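Sorting and Storing Loose Paper on a Shared Worktop
Project report, second-year module in Workplace Organisation
Submitted by Bram Leemans and Ineke Wouters
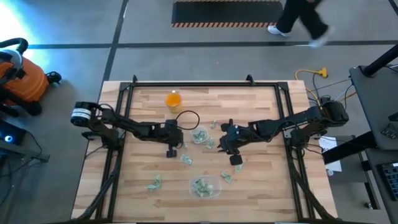 Figure 1. Worktop with folded bills and two clear containers, one smaller and one larger.

1. Background

The cash-handling exercise at the Ledden workshop uses folded green paper bills. The bills are handled by several groups during the term and are folded before use so that they can be picked up singly. At the start of the academic year they were kept in one cardboard box, together with till rolls and blank receipts. Groups reported that bills were regularly missing at the end of a session, and that much of the teaching time went on collecting and recounting them.

The module supervisor asked the authors to examine how the bills were laid out, collected and stored, and to propose an arrangement that could be adopted without new furniture. The work was carried out in November.

2. Aim and scope

The project set out to answer two questions. The first was whether the use of clear containers on the worktop reduces the number of bills left out at the end of a session. The second was whether two containers of different sizes serve better than one. The wider layout of the workshop and the storage of cleaning equipment fell outside the scope of the report.

3. Materials

The full stock stood at 1183 bills when it was counted at the beginning of the project. Of these, 91 were too worn to hold a fold and were withdrawn. The containers are of clear plastic and were already in the workshop, having been supplied by Van Acker with an earlier order of stationery. The worktop has a light wooden surface made up of strips, against which the green bills are easy to pick out. A darker worktop in the adjoining room, bought from Cosema, was considered at the planning stage and rejected for that reason.

Records were kept on the Plindavis stock sheet, which the department uses for all consumables.

4. Method

Each session followed the same order. A small pile of folded bills was set out in the larger container and further bills were placed singly on the wood. In the layout recorded in Figure 1, six bills lie loose, spread between the neighbourhood of the smaller container and the outer parts of the work area. Participants were asked to gather the loose bills and to place them in a container of their choice. No instruction was given as to which container should be filled first.

At the close of the session the bills in each container were counted and entered on the stock sheet. Any bill found on the floor or elsewhere was entered separately. The procedure was carried out with four groups, first with the larger container alone and then with both.

5. Findings

With one container, participants tended to push the bills together by hand and lift them in a bunch. Several bills opened out and had to be folded again before they could be counted. With two containers, bills close to the smaller container were generally placed there one at a time, and fewer needed refolding.

The bills furthest from either container were the most likely to be overlooked. This applied in both arrangements. Bills lying near the lower corners of the work area were often collected last, and in one session a bill in this position was missed until the final count.

Participants commented favourably on the clear plastic. They could see at a glance whether a container was in use and did not need to lift or tilt it. Two participants asked for lids, which would allow the containers to be carried to the cupboard without loss.

Drinks on the worktop were raised as a concern. Figure 1 shows a clear cup of bright orange liquid towards the far side of the table, on the same surface as the bills. The stock is paper and a single spill could put a large part of a session's bills out of use. The existing workshop rules do not mention drinks.

6. Recommendations

The authors recommend that both containers be kept on the worktop during sessions, with the smaller one in the middle and the larger one nearer the edge. Loose bills should be laid within easy reach of one or the other. Lids should be obtained for both sizes. Drinks should be placed on a separate surface, and the workshop rules amended accordingly.

The count at the end of each session should continue to be entered on the Plindavis sheet, with the initials of the person who made it. Withdrawn bills are held in a marked envelope in the Ledden office until replacements have been printed.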